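Koko Swap Shelf: Your Questions

What is the Koko Swap Shelf?
It's a place to trade craft supplies you no longer use for ones you will! Yarn, beads, stamps, buttons, ribbon, half a pad of watercolor paper, all of it is welcome. We opened in February with one bookcase, and 1114 items have gone home with new people so far, which still makes me grin.

Do I have to bring something to take something?
Nope. Most people do bring things (usually on the second visit, once they've seen the shelves and gone home to dig through the closet), but you can come empty-handed.

How much can I take?
Two bags per visit. Grocery-size, please.
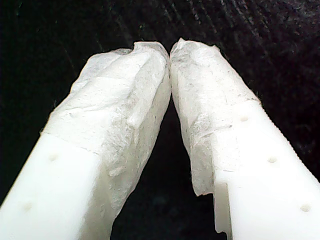
What can't you accept?
Oil paint, solvents, open glue, and anything that smells of mildew. Fabric should be washed and at least the size of a dinner napkin. Smaller scraps go in the quilters' bin by the door, and they go fast!

How should I pack small stuff?
Lidded jars or zip bags are wonderful. Write what's inside on a bit of masking tape, especially bead sizes. I once sorted 161 loose snaps by hand and loved the first twenty. 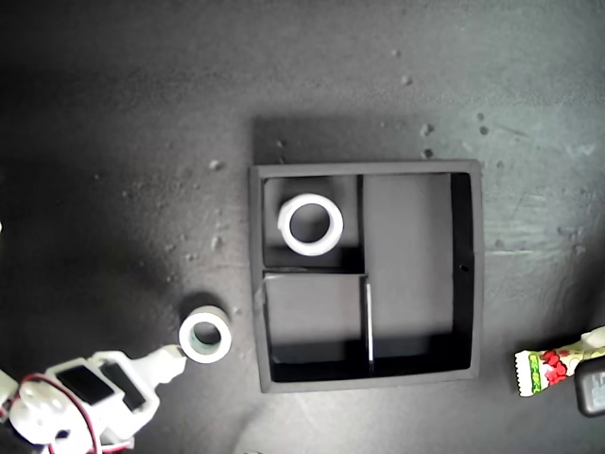 Can I ask you to hold something?
Yes, for two weeks. Email I-hsuan Siu with what you're after and she'll set it aside if it comes in. Knitting needles in odd sizes are her specialty.

Where are you, and when?
Upstairs at Fang Hall, on the Cedero Street side, from 4 p.m. to 7 p.m. on weekdays. There's an elevator past the coat rack.

Are kids welcome?
Very much so! The low shelf is all theirs: crayons, felt, pom-poms, pipe cleaners. Please stay with them near the pins.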